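# Bolted Joint Relaxation in Small Aluminum Brackets

Group report, Mechanical Design Laboratory
Miroslava Charvát, Kwadwo Kwofie, Sibel Öztürkmen
Course supervisor: Mererid Pumphrey

## 1. Background

A bolted joint holds because the bolt is stretched. Tightening the screw puts the shank in tension and the clamped parts in compression, and friction between the parts then carries the side load. If the tension drops, the friction drops with it, and the parts can slip even though the screw has not visibly turned.

Two mechanisms are usually blamed. The first is embedment: high points on the mating surfaces flatten under pressure, the stack gets slightly shorter, and the bolt gives up some of its stretch. Most of this happens soon after tightening. The second is self-loosening under side-to-side vibration, where the threads slip by small amounts in the direction that unwinds the screw.

Both matter more for short screws than for long ones. A long screw stretches further for the same load, so losing a few microns costs it little. A short screw through a thin bracket has almost no stretch to lose. Most textbook examples deal with long structural bolts, and we wanted data for the short case.

## 2. Objective

We set out to measure how much clamp force remains in a short M4 screw after repeated side loading, and to compare four ways of finishing the joint:

- plain screw, no washer
- plain screw with flat washer
- plain screw with split lock washer
- screw with medium-strength thread adhesive

Nylon insert nuts were left out because the bracket design uses tapped holes.

## 3. Apparatus

The test rig is a steel base plate with a fixed lower block and a sliding upper plate. The specimen bracket is clamped between them. A small motor with an eccentric cam pushes the upper plate back and forth, and a washer-type load cell under the screw head reads clamp force directly. The cam drive was built by an earlier group under the name Carno, and we kept that name in our data files.

The load cell was calibrated in March against dead weights on a lever arm. Readings were linear over the range we used. Zero drift over one test was smaller than the resolution of the display, so no correction was made.

Screws were steel, zinc plated, from a single box supplied by Holzer. Brackets were cut from one sheet of aluminum, deburred by hand and wiped with alcohol. Gilberto Llanos in the workshop tapped all the holes with the same tap.
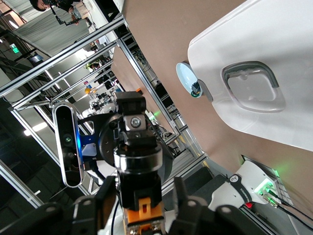
Head access decides which tightening method can be used at all. A torque wrench needs a straight approach and enough swing to reach its click, and neither is certain once a joint sits inside a finished assembly. On a packed mechanism such as a wrist joint, where a black block with a silver plate and a screw head sits near a thick joint ring and a camera on a blue metal bracket stands off to one side, the designer has to think about tool clearance and service order before choosing a locking method. Adhesive is harder to justify where the joint must come apart often. Our rig leaves the head fully open, so the results describe joints tightened under good conditions.

## 4. Procedure

Each specimen was tightened in one smooth motion with the same preset torque driver. The load cell was read immediately and again after 9 minutes at rest. The cam was then started and run for 2000 cycles at a rate of 120 cycles per minute, with readings at regular intervals. The adhesive specimens were left overnight before cycling, so their rest period is not comparable with the others.

We tested 40 specimens, split equally among the four finishes. The order was shuffled so that tool wear and operator habit would not line up with one group. Screws were used once and discarded. Brackets were also used once, a change from our first plan. Trial runs with reused brackets gave higher retained force on the second tightening, which fits with the high points having already been flattened.

## 5. Results

All groups lost clamp force during the rest period. The loss was fastest just after tightening and had nearly leveled off by the second reading. The flat washer group lost slightly less than the plain group, as expected from the larger bearing area under the head.

During cycling the groups separated clearly. The plain screws fell steadily, and several reached a point where the upper plate could be heard knocking. The split lock washer group followed almost the same curve as the plain group, with more scatter. The flat washer group started higher and fell at a similar rate. The adhesive group showed a small early drop and then stayed nearly flat.

One flat washer specimen was excluded because the washer had been seated off center and was touching the load cell housing - the reading jumped as soon as the cam started.

## 6. Sources of error

The load cell adds height to the stack and makes the screw effectively longer, so a real joint without it would probably lose more force than we recorded. The cam gives a fixed displacement and not a fixed force. Side load therefore falls as a joint loosens, which is kind to the weaker specimens. Temperature in the lab was not controlled.

## 7. Further work

The next group should repeat the plain and adhesive cases with a thinner load cell and a second screw length. Tightening in two stages, with a rest between them, should also be tested. It costs nothing in parts and might recover most of the embedment loss. The rig drawings and the raw readings are stored in the Carno folder on the lab computer.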